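We use cookies to remember your preferences. Accept / Manage settings

I paid $3,364 for the Brurna two-arm kit, which is more than I paid for my first car. The car came assembled.

Clelau sells the kit in 2 boxes, one per arm, with the printed parts already made. You can print your own and save some money, but I know myself and I know my printer. The parts are solid, with a rough finish that hides fingerprints and, to some extent, my screwdriver slips. The manual promises a build time of 18 hours. I would like to meet whoever managed that – I suspect they skipped lunch and the whole chapter on cables.

Ah yes, the cables. They're braided and they look great, and there are a lot of them. Page after page goes to motor numbering, then the routing gets one small drawing and the word "neatly." 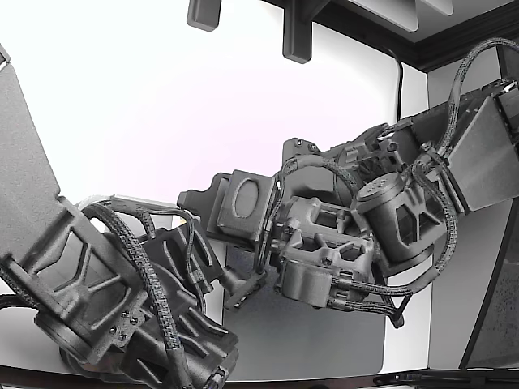
Setup software is better than I feared. Calibration walks you through each joint in turn and only scolded me twice. I did have to redo one wrist because I'd put a bracket on backward, a mistake the manual shows in a warning box I read afterward.

Support was quick. I wrote at 11 p.m. in July and had a reply by breakfast, polite enough to pretend my question was a common one.

Would I buy it again? Probably, though I'd wait for a sale. The cheaper Baloch kit is fine if you only want one arm, and people in the Julldale forum swear by it. I wanted two, and now I have two, plus a bag of leftover screws I'm choosing not to think about.

Get new posts by email. Unsubscribe anytime.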